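Workshop notebook, Sunday, January

Second session on tabletop waste. The question we were handed, for those who have forgotten or were sensibly at lunch: what kind of small bin belongs on a worktable, and can people be persuaded to use it instead of building a little museum of scraps at their elbow. I have now spent more of my life on this than on choosing my apartment.

First, the table. I wanted a bare top to start from, so everything came off it, including the pencil mug that has lived there since the Perora job and the coaster under the pencil mug. Wiped down twice, once with the spray and once with plain water to get rid of what the spray left. Then I waited, and did not lean on it, which took discipline.

The trouble with a pale top is that it shows you everything, and then in certain light it shows you nothing at all. Coffee rings announce themselves from the door. White scraps – backing paper, foam crumbs, the ends of cable ties – vanish the moment they land. The grain has those long wavy lines, and where the overhead light sits on it you get a shiny stretch in which a white crumb could retire in comfort. I went over it with the flat of my hand, which is still the best instrument we own for this.

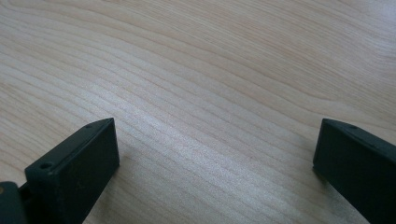

Gestov bench wrote in the margin of the last entry that we should stop fussing over the tabletop and put down a dark mat, the way they did, and that every scrap shows up on it at once. They added that the mat cost them 30 dollars and has been the best thing in the room ever since. Noted, and fair on the visibility. My objection is that a mat has an edge, and an edge collects things, and then you own a mat and a problem. Also their mat has a burn in it the shape of a soldering iron, and I don't want that on my conscience. I will try one for a week if they lend it. I'm not buying.

Bins tried so far:

The Kozan. Square, open top, heavy. Took everything you threw at it and displayed the contents to visitors. Fine for offcuts, bad for anything with a smell. One banana peel ended its career.

The Uvia, small. Push-top. You push it down, it goes down, you remove your finger and it thinks about it. Too light for the job: empty, it slid away across the table every time I touched the top. I put a box of washers in the bottom and it behaved, but at that point I was keeping hardware in the trash.

The round cream one, with the swing lid. No name that I could find and I didn't look very hard. This is the current favorite. The lid tips in, the thing drops, the lid comes back more or less to where it was. It hides the contents and asks nothing of you except some aim.

The aim is the interesting part. With an open bin people toss from wherever they are sitting. With a swing lid they have to bring the scrap to the opening and press, and small light pieces don't have the weight to shift the lid on their own. A wadded label will sit on the lid looking at you. So small pieces have to be carried in past the edge and let go, which is more commitment than most of us are used to making to a wadded label.

Bags. We have a box of 500 clear liners from the supply closet, and 115 of them were already gone when I opened it, so somebody has been enjoying them. They are too big for a tabletop bin. You can fold the extra down over the rim, where it fouls the lid, or bunch it up inside, where it eats a third of the room. Or you can leave the bag out altogether and wash the bin, an idea that got no support in the kitchen.

They also crackle, cling to sleeves and never fold back into the shape they came in. Once a liner is open it wants to cover as much table as possible, and being clear it is nearly as hard to see on the pale top as the scraps are. I have set a screwdriver down on one twice this week and pulled the screwdriver off the table along with it. For the time being the bin gets to stand among its bag and we work around both.

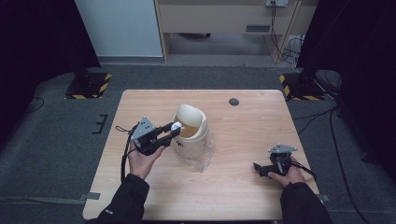
Placement matters more than I gave it credit for. Left of center suits me because I reach across with the left hand and keep the right one on whatever I'm doing. Anything farther back and I start tossing again. Keep it well clear of the cable hole toward the far right corner – that hole is a bin as far as small parts are concerned, and it has no bottom. Two screws and a pen cap went down it on Friday's shift of the mug and I only got the pen cap back off the carpet.

The carpet, while I'm on it, is dark gray and has the opposite habits from the table. White crumbs glow on it. If I could put the carpet on the table and the table on the floor I'd have the whole thing solved.

To do:

Find liners that fit. The supply list has 1,131 items on it and I have read as far as gaskets.

Try the cream bin with a weight in the bottom, something other than washers.

Ask Gestov bench about the mat. Inspect for further burns.

Move the pencil mug back. It has been on the windowsill all day and I keep reaching for it.

Empty the Kozan before Monday.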